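Is the local newscast on Gerkero still local?

Posted in Television and Radio > Local Stations

I'm in Selville and I've watched the late news on the Gerkero station for longer than I'd like to admit. A while back they started running promos saying the show was "growing to serve you better," which in my experience means somebody is about to lose a job. Since November the newscast has been 60 minutes instead of the old half hour, and they've put the same title on shows in other cities.

My problem is that I can't tell what I'm watching anymore. The weather map is ours. The first few stories are usually ours. After that I get a warehouse fire in a city I've never been to, a consumer piece that never mentions a town, and a health segment where the reporter is standing in front of a building I don't recognize. The anchors also stopped saying the time out loud, and they used to do that constantly.

So, is there a way for an ordinary viewer to find out whether a newscast is produced in town, and whether it's live? I've asked the station twice. The first time I got no reply, and the second time I got a paragraph about commitment to community. I'm not looking for opinions on whether local TV is dying. I'd like to know how to check.

I watch with an antenna, if that matters. The early show is at 6 p.m. and the late one is at 11.

Posted by antenna_on_the_porch
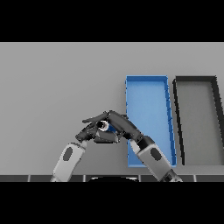
Two trays side by side on the right of a gray tabletop (computer rendering)

fourthfloor_edit

I worked in station master control and later as a news editor, not at Gerkero, so take this as general knowledge about how these shows get made. There are a few arrangements, and the station has every reason to let you confuse them.

The first is the old one. Anchors, producers, director and reporters are all in your city. Plenty of places still do this, though fewer than the promos suggest.

The second is what we called hubbing. Reporters and anchors are in your city, but the control room is somewhere else. The person switching the cameras and putting your mayor's name on the screen may never have been to Selville. As a viewer you'd notice it mostly through mistakes: street names spelled wrong, or a graphic for the wrong town that hangs there a beat too long before anyone catches it.

The third is the one you're probably worried about. A central newsroom makes a big block of the show, and each station gets slots where its own stories drop in. The anchors may be local, or they may be reading for several cities one after another. From your description (local up top, then a stretch of material that could be from anywhere) I'd guess this one, but it is a guess. A fully local newsroom that suddenly has twice the time to fill and the same number of people will also pad with outside stories. You can't tell those two apart from story selection alone.

Things you can check from your couch:

Read the end credits if they still run them. Many stations only run full credits once a week, and fast. Record it and pause. You're looking for a copyright line with a company name and city, and for any "production services provided by" line.

Listen to how the anchors hand off to reporters. If they have a back and forth that responds to something the reporter just said, that part is live, or at least the two of them were talking to each other. If the anchor reads an intro and the reporter simply starts, it tells you very little either way.

Compare the early and late shows. Shared video between the two is normal and always has been. If the anchor's introduction is word for word the same, with the same pause and the same glance down, you're watching a recording.

Look for something that happened late. A big game that ended at 10:50, a storm that changed direction, a council vote that dragged on. If the 11 p.m. show has no idea about it, the block was put together earlier. One miss proves nothing. If it happens over and over, I'd believe it.

Don't put weight on the word "live" in the corner. I've seen it stay up over a taped report because no one took it down.

And don't put much weight on the set, either. The skyline behind the desk is a screen or a printed panel in a lot of studios, and it can be changed in a commercial break.

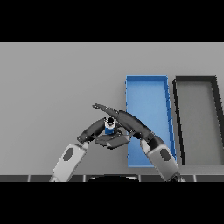
This page was last modified in November

selville_dxer

Good answer from fourthfloor, but it leaves out the paperwork. If you're in the US, a full-power TV station has a public file that anyone can read online. Search by call letters on the regulator's site. You won't find a page that says "our news is made three states away," so don't get your hopes up. What you will find is who owns the license, certain agreements with other stations, and a list each quarter of the programs the station says dealt with local issues.

That last list is the useful one. It usually gives a topic, a program, a date and a length. Pull the latest one and the one from before the change and set them next to each other. If the newscast doubled in length and the local items stayed flat, you have your answer on paper in the station's own words. It does take patience. Some stations write these lists with care and others seem to copy the same seven topics forward every time.

I'm less sure than fourthfloor about the credits trick. I tried it on the Nukier morning show and the copyright line named the parent company, which I already knew.

Also, email the news director by name and skip the contact form. Ask one narrow thing: "In what city is the control room for the 11 p.m. newscast?" It's much harder to answer that with a paragraph about community.

samarakoon_cable_guy

just watch the other channel lol. they're all the same company anyway

(I know they're not all the same company, I mean in spirit.) We got switched to one of these hour long things in Samarakoon and after 3 weeks my wife stopped noticing. The sports guy is still good

antenna_on_the_porch

Thanks. I recorded both shows last night and the consumer piece had the same intro in each, down to the cough. The local stories were read fresh. I still don't know where the control room is. I've sent the one-line email and I don't expect much, but I'll post here if they write back.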